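Home | Kitchen | Pantry | Talks | Archive
Print this page | E-mail this page

Crumbs, Fizz and a Drawer in Bultevham

I went out to Bultevham to talk to a woman who has run the snack shelf at the Zeltamby reading rooms for 26 years, and I came home with crumbs in my bag and a completely new opinion on biscuits. (She asked me to leave her name out, so I have!)

We started with the drawer. It's where the sweet things live, 38 packets the last time she did her stock check, and she is fierce about it. "Cookies on the left, anything in a bottle goes on the counter," she told me. "If it rolls, I don't want it in my drawer."

Her soft spot is shortbread. She grew up on the plain butter kind and still goes straight for anything with tartan on it. "You know what you're getting before you've read a word. Red plaid, and I'm already putting the kettle on." I asked about small sodas and she laughed at me. "People come in for a big drink and leave half. A little bottle is just right with something buttery." 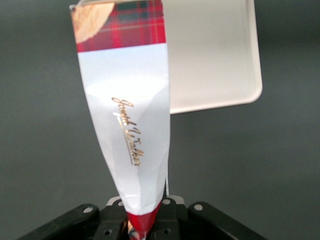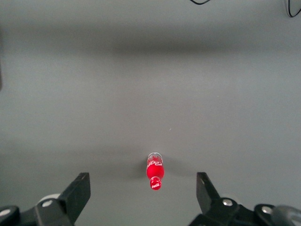 A shortbread-style packet with its tartan band and gold signature, then a little red Coca-Cola.

On Wrappers, and What Gets Saved

She keeps the pretty ones, it has to be said. Flattened, in a Kalinowski shoebox, going back years. "My sister thinks I'm cracked. But look at gold lettering on white, who would throw that out?" Foil is harder to store than paper, she says, and she smooths each one with the back of a spoon before it goes in.

Bottles don't get saved. Those go in the Brudska bin by the side door, caps on, and she's happy to see the back of them.

I wanted to know what she'd add if she had a bigger drawer. Long pause. "Ginger snaps. No, wait, more shortbread." Then she told me a story about a bus trip in June and a melted chocolate bar that I promised not to print, and we had another cup of tea.

Contact us | © Zeltamby Pages | Back to top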